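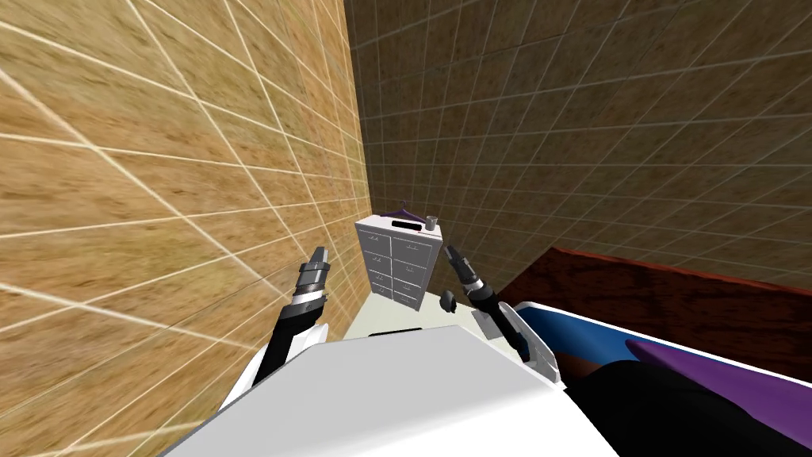

Fanero Wall Coverings – Technical Department

Arnus wall tile, square format

Arnus is a ceramic wall tile for interior rooms where the wall must be washed often: bathrooms, utility rooms, changing rooms, small kitchens. It is produced in a square format only. The surface is matt and does not hold finger marks easily. Please note that Arnus is not made for floors and we do not accept claims for tiles which were laid on a floor.

One box contains 14 tiles, and one full pallet holds 60 boxes. We ask customers to order all boxes for one room at the same time, so that they come from the same firing. Between two firings a small difference of tone is possible. The firing number is printed on the short side of the box.

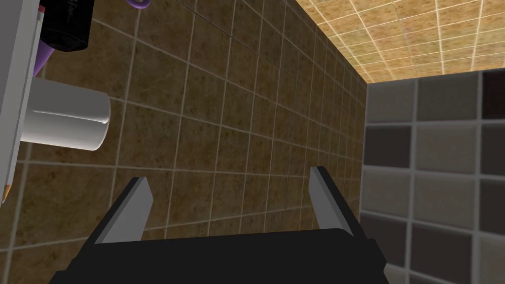

Preparation of the wall

The plaster must be dry, flat and free from dust. Old paint should be sanded or removed. On plasterboard we recommend one coat of Vumo primer, left to dry overnight. Use a white flexible adhesive – grey adhesive can show at the joints when a pale grout is chosen.

Open three or four boxes together and mix the tiles before fixing. This is important with all the speckled tones, as the pattern changes from tile to tile.
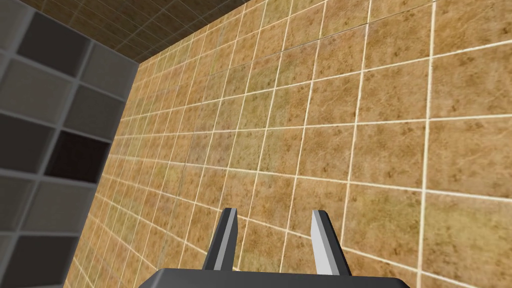 Grouting can start after 24 hours. Wipe the surface with a damp sponge while the grout is still soft, and change the water frequently. A dry film of grout is difficult to remove from the matt surface, and acid cleaners must not be used in the first two weeks.

Cutting is done with a normal wet cutter. For holes, please drill without hammer action.

Samples and orders

Order code for the full range: AR 324. Samples are sent free of charge, maximum five per address. For technical questions write to Hendrik Kruger, for samples and delivery to Léonie Lefèvre. The sample desk answers until 4 pm. 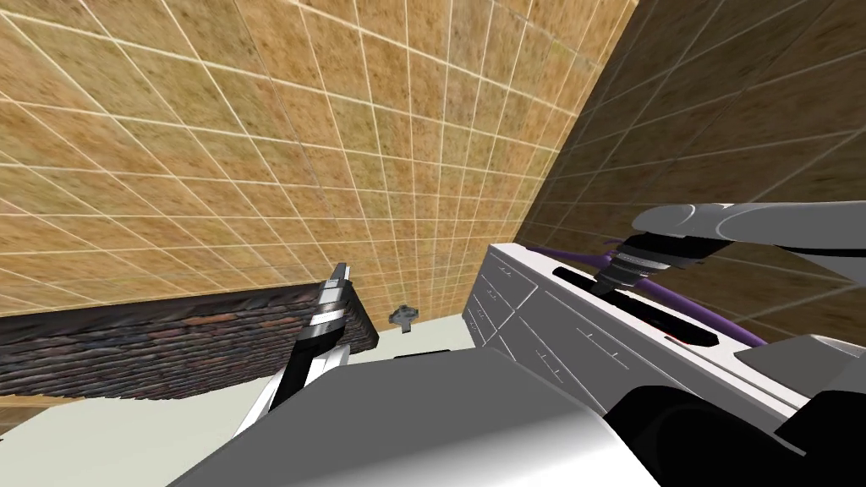 Speckled tan tiles with white grout, two walls meeting at a corner.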